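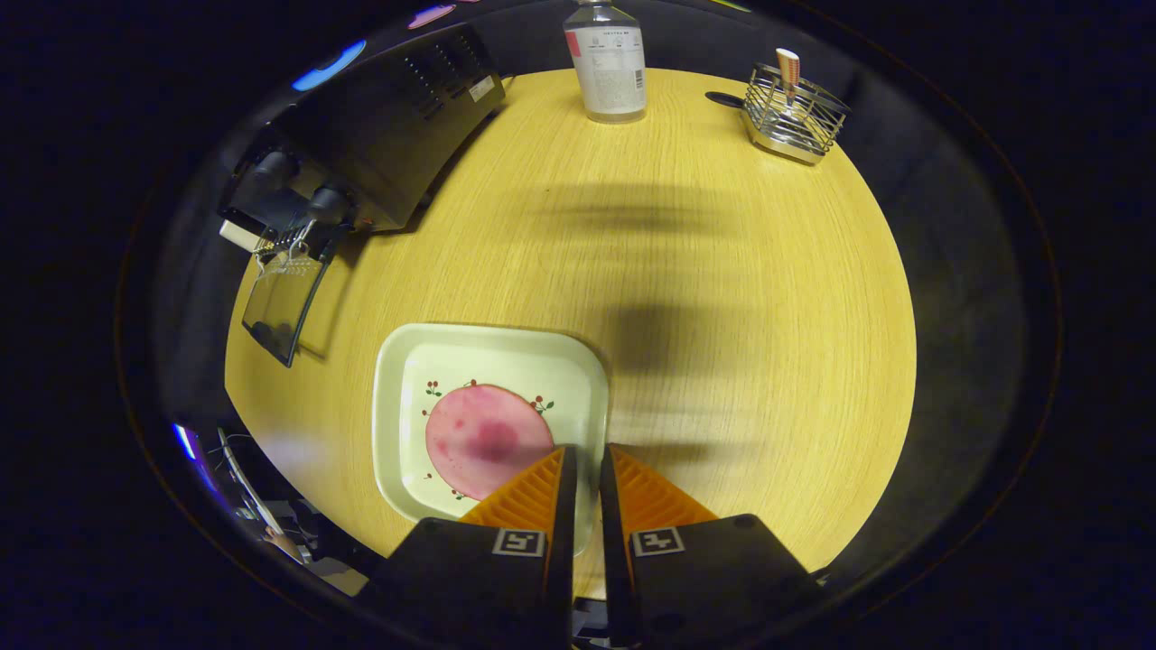 The square plate, back on the round table.

How to Mend a Broken Plate (and Live With the Result)

Posted September 27, 2020

Every household has a drawer containing half a plate. Ours had the halves of 2 plates, from different sets, which I spent an evening trying to join together before Helju Avotiņš, my neighbour, held them up to the light and asked whether I needed glasses.

What follows is the method I have used since. It suits a clean break in ordinary pottery, in two or three large pieces. If yours went down the cellar steps and came back as gravel, buy another plate.

What you need

Two-part epoxy glue, the slow sort
Masking tape
A washing-up bowl of dry rice or sand
Cotton buds and a little white spirit
A craft blade
An old yoghurt lid for mixing

Slow epoxy matters. The five-minute kind gives you five minutes on the packet and closer to three in life, two of which go on looking for the tape.

Step 1. Wash the pieces

Warm water, washing-up liquid, an old toothbrush along the broken edges. If somebody has already had a go with superglue, soak the pieces in hot water until the old glue goes soft, then pick it off with the blade. Leave everything to dry overnight. Pottery drinks more than you would think.

Step 2. Rehearse

Put the plate together dry. Run a fingernail across the join: if it catches, the pieces are not sitting right, and glue won't improve matters. With three pieces or more, work out the order now and write it down. It is quite possible to glue yourself out of the last piece, and I have a jug that proves it.

Cut your strips of tape at this stage and hang them off the edge of the worktop. Cat owners should choose a high worktop.

Step 3. Glue

Mix equal parts on the yoghurt lid until there are no streaks. Put a thin line on one edge only. Thinner than that. Press the pieces together, give them a slight wiggle until they settle, and pull the tape tight across the join, front and back.

Wipe off what squeezes out with a cotton bud dipped in white spirit. Do the fingernail test again.

Step 4. Prop it up and leave it alone

Stand the plate in the rice with the join level, so the loose piece rests its weight on the fixed one. Then leave it for 18 hours, or whatever your packet says if it says longer. Checking on it counts as touching it.

Do not cook the rice afterwards.

Step 5. Tidy the join

Peel off the tape and shave away any hard beads of glue with the blade held nearly flat. A busy pattern will hide a good deal. Plain white hides nothing, and you may as well tell visitors it is a Japanese technique.

What it's good for now

Household epoxy isn't meant for food, so keep a mended plate for keys, candles or standing a plant on. No dishwasher, no microwave, no oven. Don't hang it over a bed either.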